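Mangubat Table Set

Welcome! Mangubat is a small, friendly collection of tabletop recordings, put together by Eduardo Salazar at the Gollix workshop in Brukville. It's all about one white table and the everyday things that get picked up from it, and we're so pleased to be sharing it at last.

What's inside
- 191 recordings, 3268 still pictures
- 3 views of the same table
- 2 text files: notes and a list of objects

The room
We wanted a background that stays out of the way, so it's plain grey wall and white tabletop, and we love how clean it looks!

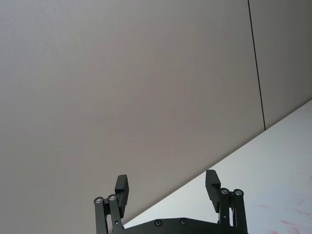 Layout of the table
The middle of the table is the shared area, within reach from left and right. Objects may start anywhere on the white surface, and their starting spots are listed in notes.txt.
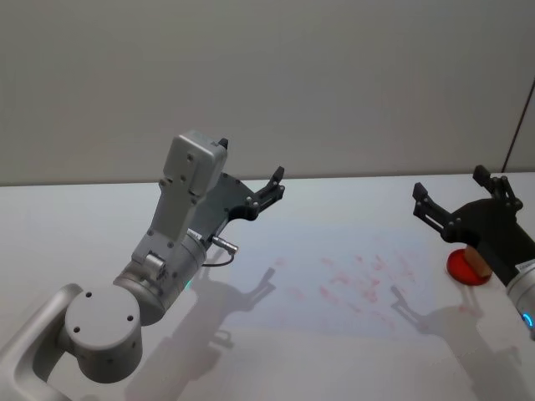 Each recording has its own numbered folder, with the views side by side, so you can flick between them very quickly (great fun on a big screen). If you only want one view, copy that subfolder and leave the rest.

Marks and shadows
Please don't brighten or clean up the pictures before comparing results with ours. Soft shadows on the tabletop are part of the set.

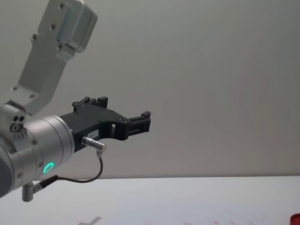
Objects
Names in objects.txt are kept simple: colour first, then shape. New names are very welcome, and Clodo, our little viewer, will pick them up when you reload the list.

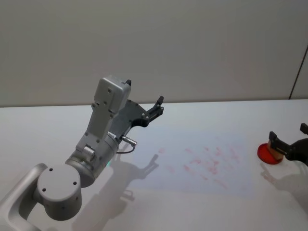 Red round object at the right, held over on that side of the table.

Changes
June: folder names tidied, two spelling mistakes fixed in notes.txt.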